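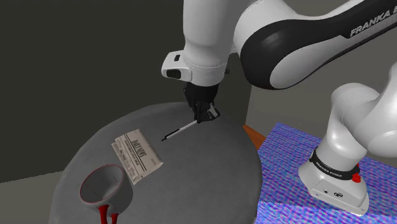 **Pustham, 3 Jun 2025**

The software company Didard opened its office in Pustham to the public for one afternoon and showed how it teaches a robot arm to pick up small things from a table. Nearly 75 people came, more than the company had prepared chairs for, so the talk was given two times.

The main part of the program was a live demonstration on the big screen in the meeting room. Didard works mostly in simulation. The arm, the furniture and the objects are computer models, and the control program is tested on them for many weeks before it is allowed to move a real machine. For the open day the team chose an ordinary task: take a pen that is lying on a round gray ottoman.

Timo Wegener, who leads the simulation group, ran the program from a laptop and stopped it several times to answer questions. He explained that a pen is harder than it looks. It is thin, it lies very low, and the fingers must come down close to the surface without pushing into it.

"With a box you can be wrong by a centimeter and still get it," he said. "With a pen you cannot."

According to Mr. Wegener, the group made 3,009 test runs of the pen task during May. In each run the pen was put at a new angle, and in 200 of them the light in the room was also changed. He did not want to give a success rate yet. The results are still being checked, he said, and a part of the runs must be repeated after an error in the friction settings was found. 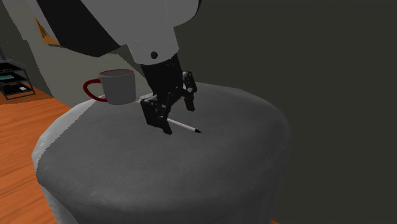

*The gripper over the pen in Didard's simulated room, with the mug standing behind it to the left.*

After the first talk the visitors could try to steer the arm themselves with a game controller. The line for this reached the stairs. Many of the younger guests came from the technical school in Irnstead, which sent two classes with their teachers. Some students wanted to know why the company does not simply practice on a real arm from the first day. Mr. Wegener answered that a real arm needs a person beside it and can make one attempt at a time — on the computers many attempts run at once, also at night.

Not all questions were about technology. One visitor asked if such robots will take work away from people in the packing halls near the river. Volker Brandes, the director of Didard, said that he understands the worry and that his company has no customers in packing at the moment. Its present project is for laboratories, where the arm should hand over pens, tubes and other light tools.

Mr. Brandes also announced that the company will move to larger rooms in the Vukčević building before the winter. There will be space for a real test stand, and he would like to show the same pen task on it at the next open day. A date is not fixed.

Schools that want to visit before the move can write to the Didard office. Groups should be no bigger than 20 students, and the visit is free of charge.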